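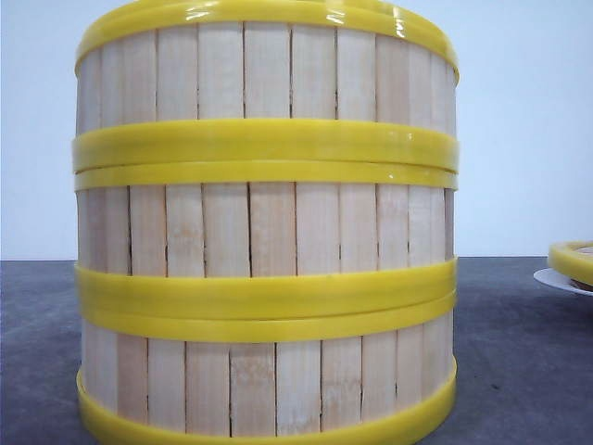 Pale wooden staves held together with yellow plastic bands.

I missed a train connection at Paltard last January, and I've been grumbling about it ever since, so you may as well have the grumble too. The station has a new system that predicts how crowded each platform will be and moves trains about to suit. It's called Cledero, it cost a fair bit, and it's supposed to be very clever. At ten to eight in the morning it decided my train would be better off on the far side of the tracks. I found this out from a phone alert, which arrived as I stood on the wrong platform watching the right one fill up.

Now, I like this sort of thing in general. I was the person at work who got excited when Traler put sensors on its buses and you could suddenly see which ones had seats left (I still check it every day, even when I'm walking). When a computer spots a queue building and opens another gate, brilliant, more of that please. I've no wish to go back to a chap with a clipboard and a whistle.

My trouble is with who gets told, and when. Cledero knew about my platform change 27 minutes before I did. I know this because I wrote and asked, and to their credit they wrote back. The prediction was made, it was sent to the control room, and then it sat there until the system was confident enough to tell the rest of us. I can see the thinking. Nobody wants 200 people charging over a footbridge for a change that gets cancelled. But I'd still have liked to know it was on the cards! A little "this might move" next to the train on the board would have done me fine. We cope with a weather forecast that says maybe. We can cope with a platform that says maybe.

The same letter told me that 972 platform changes had been made since the system went in, and that crowding was down. Good. I believe them. What it didn't say was how many people missed a train, and when I asked that as well, the answer was that it isn't recorded. So the thing we can measure from the ceiling gets better and better, and the woman with the pushchair waiting for the lift doesn't show up in the sums at all.

Yokoyama went about it differently, and I think they got it right. Their station trial ran with the guesses up on the public screens from the start, in a paler colour, wrong ones included. People moaned for a fortnight and then they got used to it. I changed trains there in the spring and saw my platform flick from pale to solid while I was buying a coffee, and I can't tell you how calm I felt.

Paltard is asking passengers for their views until the end of the month. There's a form by the ticket office, or you can do it online, though the online one logged me out twice. I've asked for maybes on the boards, and for somebody to start writing down the missed connections. If you use the station, do fill one in - the box for comments is on the back and it's easy to miss.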